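Wednesday, July 1, 2020

We have nearly finished the hall at Drodthorpe, which has taken since March. The paper came off in one go and brought a good deal of plaster with it. Gillespie MacLeish skimmed the two long walls for us and left the short ones for me to fill.

I wanted plain paint. My sister wanted pattern, and she had a roll from Hinrichs that she had kept in a cupboard at Pindness. We agreed on paint below the rail and paper above it.

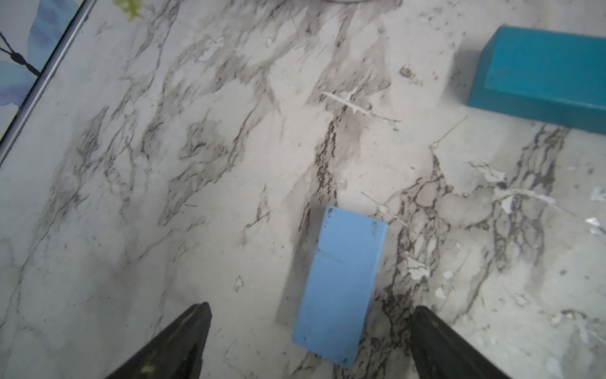
*Light blue on grey and white marble.*

The blue we chose is a little greyer than that block. It took 2 coats on the new plaster and 3 on the old, and I ran out halfway along the stairs. The second tin was a slightly different shade, so I mixed what was left of both in a bucket.
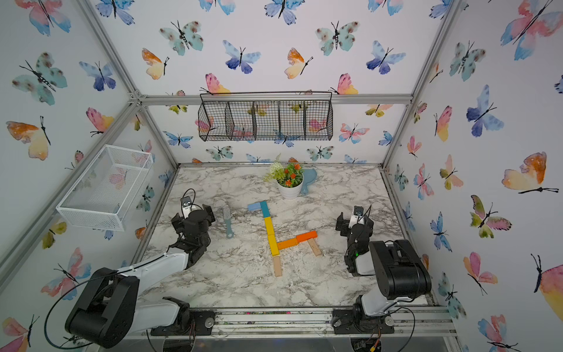
Hanging the paper was slower. The roll from Pindness is a small leaf print, and the repeat wastes a lot at each cut. My sister now thinks we should have gone for something bolder. Watercolour butterflies on every wall, in pink, orange, teal and yellow, would be too much for me in a narrow hall, but I would have them in the box room.

The skirting is still to do, and the door wants planing.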